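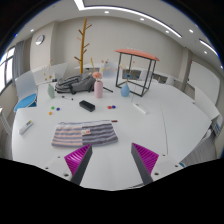

Saron Wubshet says I should buy spare finger pads before I even think about a second gripper, and now I'm second-guessing my whole order. We do tabletop pick-and-place with hand-held grippers - small stuff like magnets, pens and erasers. I've got $2,000 to last until the next budget. Is it smarter to get two Hurano kits, or one kit and a pile of parts?
tessgrip, August 2026

palletjack_moe
One kit and parts! I bought two from Itumix and one ended up as the donor for the other. Pads were $38 a set and I went through three sets in three months, so Saron has a point. 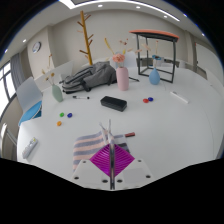 Photo: Kahraman

Then leave some money for the table side. Round magnets are cheap, but you'll want more shapes than you think, plus soft things like a folded towel.

lowbudgetlab
Depends how many people you have. Two operators, two kits. Also ask Cendance for a quote, they took forever to answer me but the shipping was included - get that in writing.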